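Prenthorpe Community College
Small Food Business, Evening Stream
Notes for Session 3: Laying out a counter that people can read

Welcome back, everyone, and thank you for the good questions at the end of last session. I went home and rewrote half of these notes on the strength of them, so if they wander in places you have only yourselves to blame! Please read them before class if you can manage it, and bring a pencil, as we'll be drawing plans of our own counters in the second hour.

Where we got to

Last time we talked about the queue, and how a customer who has been standing in one for a few minutes has already made most of her choices by the time she gets to you. This session is about what she is looking at while she makes them. I call it reading the counter, and I mean that fairly literally. Most of your customers will read from left to right, they'll skim, and they'll skip the boring bits exactly as we all do with a newspaper.

The main terms

Facing: one item, turned to the front, that a customer can see from where she stands. Six jars in a line going backwards is one facing. Six jars side by side is six.

Landing spot: the part of the counter where the eye goes first. On a short counter it tends to be a little left of centre, at chest height, but do go round the customer's side of your own and check.

Dead corner: any place where stock goes to be forgotten. In the old Vosum Street bakery, where I worked for years, ours was behind the till, and we once found a tray of shortbread back there that I would rather not describe.

Reach: the distance a person will comfortably stretch for something. Many of your customers will be holding a child, a phone or a dog lead, so work it out for one hand.

Height before width

The commonest mistake on a new counter is to spread everything out flat. It feels generous, and it does look lovely from above, but the customer is not above it. She is standing in front, and the first row hides the second. A tiered rack, even a very modest one, gives the back row its own facings without taking up any more bench. Clear ones are handy for bottles because they don't compete with the labels, though they do show every fingerprint, so keep a soft cloth nearby.

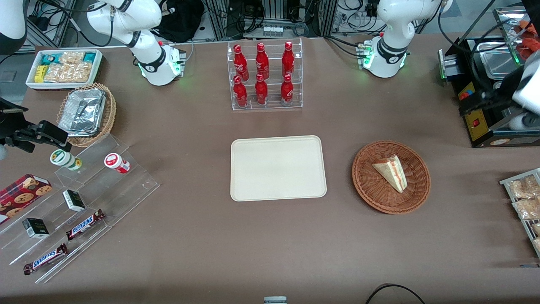
Zohreh Mousavi wrote to me that she had tried raising her back row for a fortnight and sold more of her pomegranate cordial, but that her regulars kept asking where the biscuits had gone, and were we sure that height was always worth the bother? I think it's a very fair point. Her biscuits had moved from the front to the side to make room, and people who had been buying them for years without looking suddenly had to look. My advice would be to move one thing at a time, and leave your best seller where it is until everything else has settled.

Keeping like with like

Group your stock by when it will be eaten, in preference to what it is made of. Someone after lunch wants the roll, the drink and the something sweet within one glance of each other. Someone buying a present wants the jars and tins together, well away from the egg sandwiches. At Faka, the little deli we'll use as our case study, the owner, Javier, rearranged things this way in October and did it all with the shelves he already had. His counter is 462 centimetres long, and he gave the first third of it over to lunch.

Colour helps here as well. A block of one colour can be seen from the doorway – a mixed row can't, or not nearly so easily. You don't need to go mad with this. Two or three blocks are plenty on a small counter.

Labels and prices

Write them by hand if your writing is neat, and ask a friend with neat writing if it isn't. Keep to the name, the price and anything a person with an allergy must know. Put the card in front of the item, never on top of it, and take the card away when the item sells out.

For next session

1. Draw your counter from the customer's side, to any scale you like.
2. Mark the landing spot and at least one dead corner.
3. Choose one item to move, and write 2 or 3 sentences on why.

The drawing is worth 35 marks, and I'm not judging your artwork, only your thinking. Please hand it to me at the start of class, or leave it in my tray by 5 pm if you can't come along. Tea and coffee will be in the usual place, and there may be cake if my oven behaves.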